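Last touched Wednesday, in a hurry. Questions we keep getting about the desktop refurb bench at Mumine, answered short. If yours isn't in here, email the bench.

# Desktop refurb FAQ

## Before you open anything

**Which machines does this cover?**
The office desktops from the Maeng batch, all 142 of them. Laptops are on a different page. The small all-in-ones too.

**Do I have to pull the power cord?**
Yes. Cord out, then hold the power button down for a few seconds. Every time, even if you're "just looking."

**Can I swap in any power supply that fits?**
No. Plenty of them fit and still have the wrong connectors. Read the label first and copy the part number onto the job sheet — the DP/N line and the long number starting with CN. Get the whole thing, not the first half. We've ordered the wrong unit off a half-copied number before and it sat on the shelf till June.

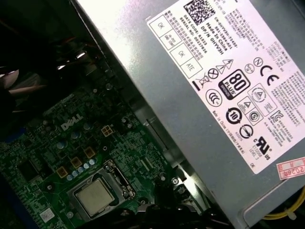

*Power supply label, still in the case. 80 PLUS BRONZE badge in the middle, part number up by the QR code.*

**What does 80 PLUS BRONZE mean, is it bad?**
It's an efficiency rating. Bronze is fine for an office desktop. Don't replace a working unit over it.

**Can I open the power supply itself?**
No. Never. It can hold a charge after it's unplugged. Bad unit goes in the Pluvitz bin, whole.

## Taking the processor out

**Why does the cooler feel glued on?**
Old paste. Run the machine for a few minutes first if it still boots, shut down, pull the cord, then loosen the screws a bit at a time, corner to corner. Twist gently. Don't yank.

**Order of steps once the cooler's off?**

- Wipe the top of the chip while it's still clamped down
- Release the wire lever — push down, then out, then let it come up slow
- Lift the load plate all the way up so it stays there
- Take the chip straight up by its edges
- Nothing goes near the pins in the socket. No fingers, no cloth, no canned air

**I think I bent a pin.**
Stop. Write it on the sheet and set the board aside. A needle and a magnifier sometimes fixes it but that's a job for someone who's done it before. Nobody's going to yell.

**Do I leave the load plate up or down?**
Up while you're working on it. Down and latched with the plastic cover on if the board is going back on the shelf empty. 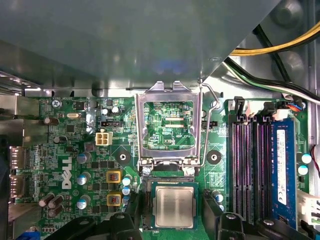
## Storing and putting back

**Where does the chip go once it's out?**
In a tray, metal side up. Not on the bench, not in your pocket, not in a sandwich bag. The Jomel trays are the ones we use, one chip to a pocket. Label the tray with the job number rigth away.

**How do I know which way it goes back in?**
Small triangle on one corner of the chip, matching mark on the socket, plus notches on the sides. Line those up and lower it flat. It should drop in with no pushing at all. If it rocks, it's turned wrong.

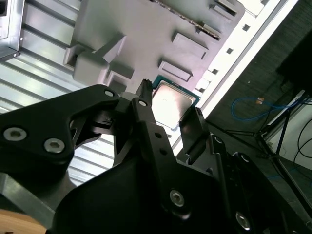
**How much thermal paste should I use?**
A blob the size of a pea, right in the middle. The cooler spreads it when you tighten down. Clean off every bit of the old stuff first with alcohol and a lint-free wipe.

**It powers on but there's no picture.**
Check the four-pin power connector near the socket, that's the usual one. Then reseat the memory. Then try one stick at a time. Still nothing, pull the chip and look at the socket under a good light.

**How long should one machine take?**
Almost 8 a day is normal for one person once you've got the hang of it. First week, 4 is plenty.

**Where do the screws go?**
Magnetic dish, one dish per machine. Cooler screws stay in the cooler, they dont come all the way out on most of these anyway.

**Can I keep the parts nobody wants?**
Ask first. Drives never leave, no exceptions. Fans and cables, probably fine.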